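Plate handling cell, simulation build - pre-run inspection checklist
Software release 154, Prondov planner with Lemura scene package
Completed Monday, before the overnight batch

Status codes: OK, FIX, HOLD, N/A. A HOLD on any line in section 2 or 3 stops the batch.

1. Scene and model

1.1 Scene package loads with no missing meshes. OK
1.2 Arm base frame matches the top of the pedestal. OK
Comment: offset corrected in the last release. Old launch files still carry the previous value and should be deleted.
1.3 Both plate stands present in the collision model. OK
1.4 Studs on the empty stand included as collision bodies. FIX
Comment: visual mesh has them, collision mesh is a flat slab. The planner will accept a path that clips a stud. Do not use the empty stand as a drop location until this is closed.
1.5 Breadboard outline matches the visual mesh, including the notched side. OK

2. Motion limits

2.1 Joint limits read from the robot file, no overrides in the launch file. OK
2.2 Speed cap near the machine set to 62 mm/s. OK
2.3 Stop command halts the arm from any planner state. OK
Comment: tested from idle, planning and executing. The recovery state was added later and has its own test, line 2.4.
2.4 Stop command halts the arm during recovery. HOLD, cleared 4:10 p.m.
Comment: recovery ran in its own thread and ignored the first stop message. Patched and repeated with no further misses.
2.5 Wrist housing clearance checked against the machine top panel. OK
Comment: the motor housing is the widest part of the wrist and sets the limit here, so check it at every grasp angle.

3. Gripper and grasp planning

3.1 Fingertip geometry is the tapered version. OK
3.2 Tool center point set at the tip. OK
3.3 Jaw opening at approach is wider than the plate plus margin. OK
3.4 Grasp rejected when a plate is missing from the expected pose. OK
Comment: rejection is logged as a planning failure. It should have its own code - request filed under Hidomley.

4. Perception

4.1 Plate pose estimator runs on the current camera set. OK
4.2 Plate on the stand and plate at the machine reported as separate objects. OK
Comment: both are cream-colored and the estimator merged them in 188 of 1642 test renders before the depth check was turned on. Leave the depth check on.
4.3 Shadows on the breadboard do not produce false objects. FIX
Comment: the large angular shadow beside the machine is still picked up at low light angles. A mask is in place for tonight. The mask is static and has to be redrawn if the light moves.
4.4 Estimator output held when the arm blocks the view. OK

5. Logging

5.1 Joint states, plans and rejected grasps written to the run folder. OK
5.2 Random seed saved with each run. OK
5.3 Disk space checked. OK
5.4 Upload to Hà after the batch. N/A, manual this week

Open items carried forward: 1.4 and 4.3. Batch released with the empty stand removed from the target list. Repeat sections 2 and 3 after any change to the robot file or the recovery code.
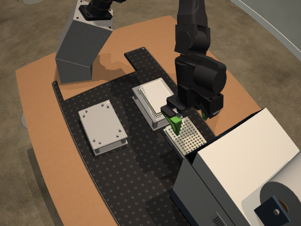
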